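Student Project Report
Household Textiles Module, Second Year

What happens to table linen: washing, storage and use in shared student housing

1. Background

The project began with a question from the module handbook: which textiles in a home are used most and thought about least? Our group picked table linen. Bedding and towels had been covered by last year's students, and curtains turned out to be hard to study in rented rooms where they come with the flat.

By table linen we mean cloths, napkins, runners and placemats, including mats woven from materials other than cotton. Tea towels were left out. They are used at the table in many households, but they are washed with kitchen cloths and would have made the results hard to read.

The work was done in Vosevside, in the halls and shared houses used by students of the college. Fieldwork started in February and finished before the spring break.

2. Aims

We wanted to find out what table linen people in shared housing own, how often it is washed and at what temperature, and why pieces are thrown away. A second aim was to test whether the care labels sewn into these items are read and followed.

3. Method

We used a paper questionnaire and a wash test.

The questionnaire had two pages. It went through letterboxes and was left in the common rooms of the halls. We got 262 back. A few had only the first page filled in, and we kept these for the ownership questions but not for the washing questions.

The wash test used plain cotton napkins bought in one batch from Troncoso, a catering supplier near the station. They were stained with tea, tomato sauce and cooking oil, left overnight, and washed at 40 degrees with the powder sold in the halls laundry. Half were soaked in cold water first. The machines were the front loaders in the basement. We could not control how full the drum was on every run, and this is discussed in section 6.

We also kept a use diary in our own kitchens, noting when linen was put on the table, when it was taken off and where it went afterwards. 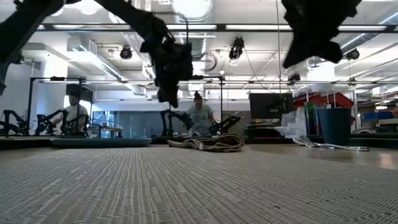 The diary was the least tidy part of the work but gave us questions we had not thought to ask. For example, we had assumed that a napkin is either clean or in the wash. In our diaries there was a third state, where it had been used once and was folded and put back for the next meal. This could go on for a week. The questionnaire had no box for it, and several people wrote it in the margin.

4. Results of the questionnaire

Placemats were the most commonly owned item, followed by napkins. Tablecloths were rare in the halls and more common in the shared houses, where people often said the cloth had been left by earlier tenants. Runners were hardly mentioned.

Most people who owned fabric napkins washed them with their clothes. Those who washed them separately gave grease as the main reason. The usual setting was whatever the machine had been left on by the last person. We had offered a list of temperatures to tick, and "don't know" was ticked more often than any of them.

Woven mats were treated differently. They were wiped, shaken out over the sink or left alone. Some people had tried putting them in the machine and reported that the edges curled or the strands came apart. One answer said the mat had been dried on a radiator and had kept the shape of the radiator.

Care labels were read by a minority. Some people had cut them out because they stuck up when the napkin was folded. Others said the print had faded too far to read. Among those who did read the label, the most common reason was that the item had been a present.

Staining was the main reason for throwing linen away. Moving house came next. Wear, which we had expected to come first, was well down the list.

5. Results of the wash test

Tea came out of the soaked napkins almost completely after one wash. The unsoaked ones kept a faint ring that was still there after the second. Tomato left an orange shade in both groups, and drying in daylight on the windowsill reduced it more than another wash did. Oil was the worst of the three. It could not be seen while the cloth was damp and showed up as a darker patch once it had dried. Soaking in cold water made no difference to oil.

Shrinkage was measured along both edges. It was greater in the length than in the width, and most of it happened in the first wash.

6. Problems

The sample came from one town and mostly from first and second years. People who do not own any table linen may have been less likely to return the form.

The laundry room was shared, so loads varied. On one evening a machine stopped mid-cycle and the napkins stood in water until morning. We left that run out.

Our supply of test cloths was smaller than planned. The tutor had suggested adding linen and polyester blends from Aresora, but the order came after the machine bookings had ended. Those cloths are still in their wrapping in the department store cupboard and could be used by another group.

7. Suggestions for further work

A longer diary kept by people outside the group would be useful, with a space for linen that has been used and put back. The oil stains should be tested again with washing-up liquid rubbed in beforehand, as many people told us they do this. The questionnaire should also ask who in the house does the washing.

8. Materials and costs

Printing was paid for by the department. The napkins and powder came out of the Cender project fund for second years. Receipts are attached to the paper copy, along with the blank questionnaire and the shrinkage tables.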